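Spent the morning on the linen cupboard at Grillwood. Short thread for anyone doing the same job.
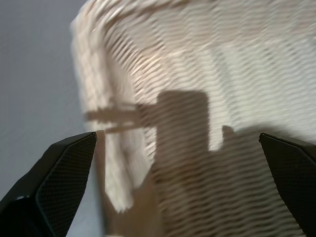 The cupboard holds the towels, throws and bedding for all the guest rooms, and it had got to the point where the door wouldn't shut. I took everything out first and sorted by what it was, then by room. Plain flat cotton is easy. Anything cream with close wavy ridges all over it is slower, and the edge likes to curl over on itself. I smooth along the ridges, then turn the rolled edge back before the first fold.

2/ Fold in thirds lengthways, then in half, then in half again. Akinyi Lema does hers in quarters and they do stack flatter, but they're too wide for our shelves.

3/ The shelves are 490 mm deep. I'd been folding to 600 for months – no wonder about the door.

4/ Final count, as I had to write one down for the insurance: 58 pieces. 6 of those are going to the rag bag.

5/ Ridged things go on the top shelf now, with nothing on them. Under a pile of sheets they come out with a hard crease and have to go through the wash again.

6/ Kamran Warraich asked about vacuum bags. Fine for spare duvets. I wouldn't use them for towels you need every week.

7/ Labels tomorrow, if the printer at Workbridge is free – masking tape until then.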